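Section 4: Setting up redirects after a site move

So you've moved your shop to a new web address, or let a nephew reorganise the menus, and your old pages now lead nowhere. Search engines take a dim view of this. Customers with bookmarks take a dimmer one. The Omico redirect manager lets you point each old address at its proper replacement, and it takes an afternoon if you don't stop to rewrite all your product blurbs along the way. You will want to. Don't.

Before you start

You'll need the administrator login (the editor login shows the Redirects tab greyed out, to taunt you) and a list of your old addresses. If you have no list, go to Reports, then Crawl, and export one. The export stops at 300 addresses per file, so larger sites will get more than one file.

Caution: Back up your existing rules first. Importing a new file replaces the old rules. It doesn't add to them, whatever the word "import" may have led you to hope.

4.1 Preparing the file

1. Open the export in any spreadsheet program. You should see 2 columns, headed Old and New. The second is empty and is your problem.

2. Sort the Old column alphabetically. Duplicates will turn up next to each other. Delete the extras.

3. Fill in the New column with the closest matching page. A discontinued kettle should go to the kettles page. It should not go to the home page, where the visitor will wonder what became of the kettle.

4. Leave New blank for anything you truly want gone. Omico will return a "gone" response and search engines will, in their own good time, forget it.

5. Save as CSV. Your spreadsheet will warn you that some features may be lost. Let them go.

Note: Addresses are case sensitive. /Catalogue and /catalogue are different pages as far as the server is concerned, and the server can't be reasoned with.

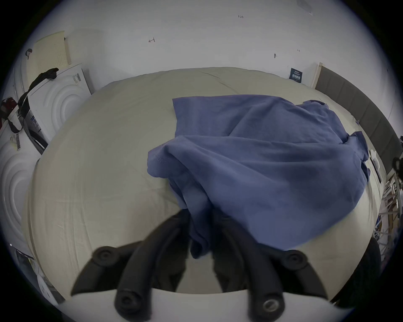
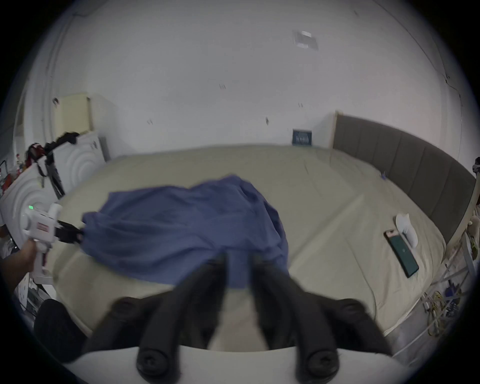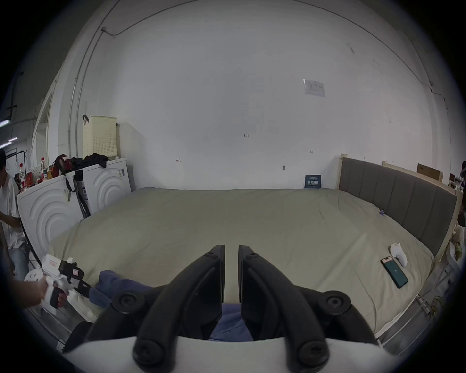
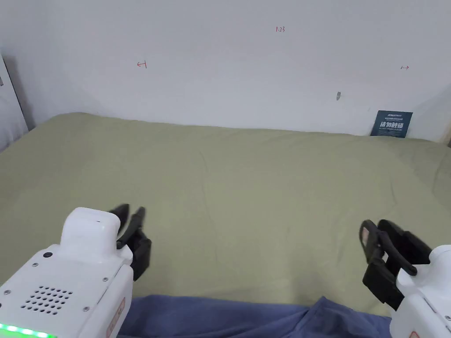

4.2 Importing and testing

6. Go to Redirects, then Import, and choose your file. Press Check before you press Apply. The two buttons are the same colour and sit side by side, a matter Lorraine Ormsby in our support office has raised with the designers since April.

7. Read the Check report. A "chain" means one redirect leads to another. Point the first address straight at the final one. A "loop" means two addresses are sending visitors back and forth forever, and Apply will stay locked until you fix it.

8. Press Apply and wait 60 seconds for the cache to clear. Pressing it again does not help.

9. Open a private browser window and try a handful of old addresses by hand. Begin with your busiest pages, then try an odd one with a space or an accent in it.

Caution: Choose Permanent as the redirect type unless the old page is really coming back. The Partington theme sets Temporary by default. Search engines may keep the old address listed while they wait for you to make up your mind.

4.3 If something goes wrong

Every page goes to the home page: you have a stray asterisk in the Old column. Remove it and import again.

Nothing redirects at all: the Bumby plug-in may be handling addresses before Omico gets to them. Turn it off, test, then turn it back on with its own redirects disabled.

Traffic drops after the move: some wobble is normal while your pages are crawled again. Send your new sitemap in (see Section 5) and try to look at the graph no more than once a day.

To restore your previous rules, go to Redirects, then History, and choose the version you want. Versions are named by date only, so add a comment when you save. "Final" has been used.

Section last revised 28 August 2020 by Anahera Faulkner.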